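Odeo Play Kitchen Library: Frequently Asked Questions
Last updated 19 Dec 2024

We lend play kitchens, pots and pretend groceries to families, preschools and anyone else who can get one through a doorway. These are the questions that land in our inbox most often, in no particular order except that the first one is always first.

Does the stove get hot?

No. It has never been hot and it has no plans. The burners are shaped plastic, and nothing underneath them would warm a cold hand. Please pass this on to grandparents.

Is the white countertop dirty?

It's speckled. The specks are part of the surface and will not come off, though several borrowers have given it a serious try. If you find something that does come off with a damp cloth, that was jam, and thank you.

There's a worn patch by one of the burners. Will I be charged for it?

You will not. Every kitchen goes out with a condition sheet, and the marks it already has are written down on it. Wear near the front left burner is normal, as that is the one everybody cooks on. Four burners, and the whole neighborhood wants the same one.
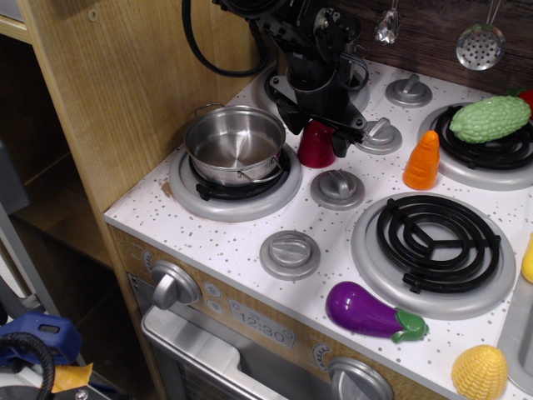 If you notice something that isn't on the sheet, add it in pen when you pick up. We aren't strict about marks. We're a little strict about marker.

Do the knobs do anything?

They sit in a row down the middle of the counter, between the left and right burners, and they control whatever the cook says they control. In our experience this includes the oven, the television and bedtime. Please don't pry them out to see how they work.

What comes in the Fesgate set?

The Fesgate set is the stove unit plus a starter box: a couple of small metal pots, one bigger pot with a lid, and a bag of vegetables. Boxes vary a bit because we restock from what comes back. If your heart is set on a particular vegetable, write it in the notes when you reserve and we'll do our best. Requests for dessert are considered separately, by which we mean we have one cake and it is usually out.

What is the bumpy green thing?

A bitter melon. We get this question more than any other one about food. It is a real vegetable, eaten by a great many people, and it ended up in our boxes with a donation from the Clukbridge branch. It has been called a cucumber, a pickle, a crocodile and, once, in writing, "the diseased one." Children have no trouble with it. It goes in the soup like everything else.

Is the toy food safe for babies?

The library is for ages 3 and up. Some of the pieces are small, and all of them look delicious to somebody. If you have a younger one at home who puts things in their mouth, ask for the large-piece bag. It's mostly corn and eggplant, so the menu suffers, but you'll sleep.

Can we put real water in the pots?

We'd like to say no, and we know how that goes. The metal pots will survive water if you dry them before they go back in the box. The stove won't enjoy it. Water gets in around the burner rings and sits there, and then we have to lie on the floor with a hair dryer. Sand, rice, dried beans and slime are a flat no. The bean incident in June took two of us most of a morning, and we were still finding beans at Thanksgiving.

What about real food?

Also no. A slice of real cheese was returned to us in a box. We'll leave it there – the subject, that is. The cheese is gone.

How do I set it up so my kid will play with it for longer than ten minutes?

Put out less. A full bag of groceries tipped over the counter looks generous and tends to end with everything on the floor and no soup. What works at our own open sessions is two pots on the left side, a handful of vegetables on the right and one free burner, so there is always somewhere to move things. Then go and sit down. Suggestions from adults are rarely taken up by the kitchen.

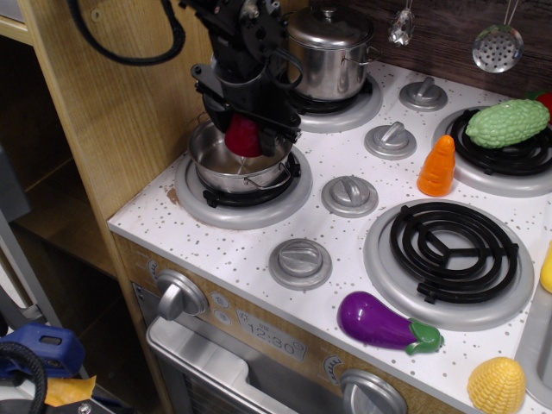
Soup day: saucepan in front, lidded pot behind, vegetables standing by.

If there are two cooks, get a second pot before you get more food. Fights in a play kitchen are nearly always about pots.

How long can I keep it?

Three weeks, with one renewal if there isn't a waiting list. There is a waiting list from roughly the first cold day until spring.

What does it cost?

Borrowing is free with membership. We ask for a deposit on the full kitchen, and you get it back when the kitchen comes home. Missing vegetables are forgiven up to a point. A missing lid is more of a conversation, as the pot is never the same without one and replacements don't come in that size.

How do I clean it before I bring it back?

Warm soapy cloth on the counter, dry cloth after. Wipe the burner grates with an old toothbrush. The metal pots can be washed by hand with your own dishes. Please don't put the play food through the dishwasher – we've met an ear of corn that went through on the hot cycle, and it doesn't look like corn now.

Do you deliver?

Inside town, yes, if you are on the ground floor or own an elevator. The stove unit is awkward more than heavy. Everyone else picks up from our Garg Street door, the one that sticks. Pull, then push.

Do you accept donations?

Gladly, with a few limits. We have about as much plastic pizza as any one organization could need. Our inventory passed 2000 pieces this year, and a shameful share of it is pizza. We're short of pots with lids, of pans with their handles still on, and of anything purple, which walks out the door as if it had legs.

Can adults use it without a child present?

There is no rule against it. We checked.

My question isn't on this page.

Write to the desk and put your membership number in the subject line. We answer within three working days, a little slower if the beans turn up again.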